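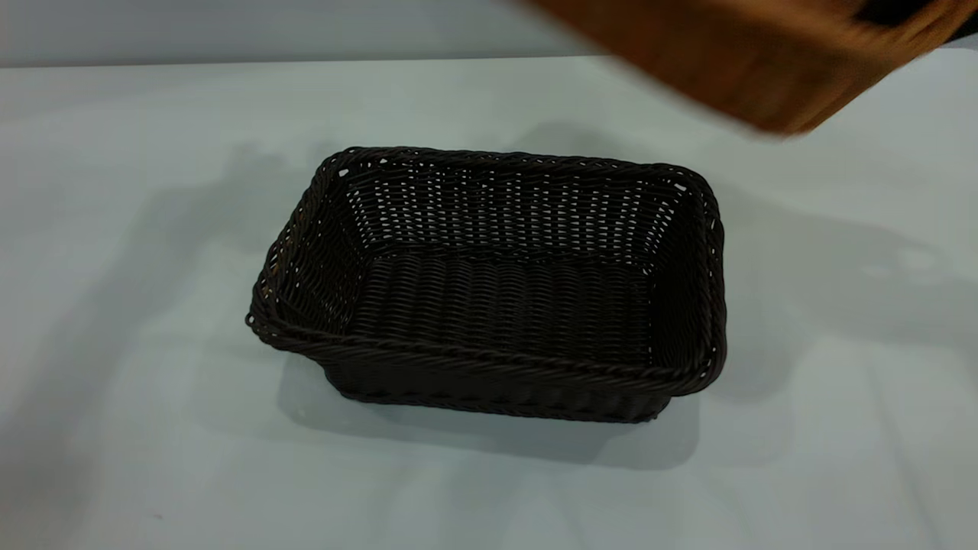 1/ Moving a bread bakery's orders off paper, a thread

I bake in Burkley and sell at the Friday market. Until June every preorder was on index cards. I had 1,716 of them in a shoebox.

2/ The cards worked fine until people started changing orders by text. I'd write the change on a second card and staple it to the first. Then the staples caught on other cards.

3/ I tried Nastance first. It wants an email for every customer, and plenty of mine only give me a phone number. Dropped it after 15 orders.
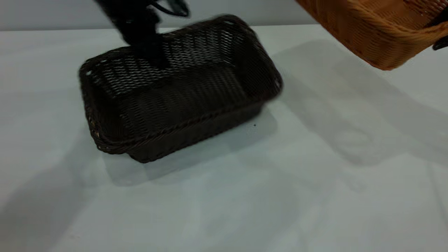 4/ What I use now is a plain spreadsheet. One row per loaf, pickup time in the second column, paid or not paid in the third. I print it at 5 a.m. and cross things off with a pencil.

5/ Typing in the old cards took 28 evenings. I skipped anyone who hadn't ordered since we left the Bouchard Street lot.

6/ Rye is still the problem. People order it two weeks out and forget. I ask for payment up front on rye now. Two complaints so far, both from Brenureck, and they both paid.

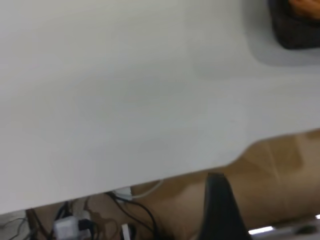 Edge of the white table, dark bin at the back.

7/ If you want the blank spreadsheet, reply and I'll send it. It's set up for loaves but you could use it for eggs or whatever you sell.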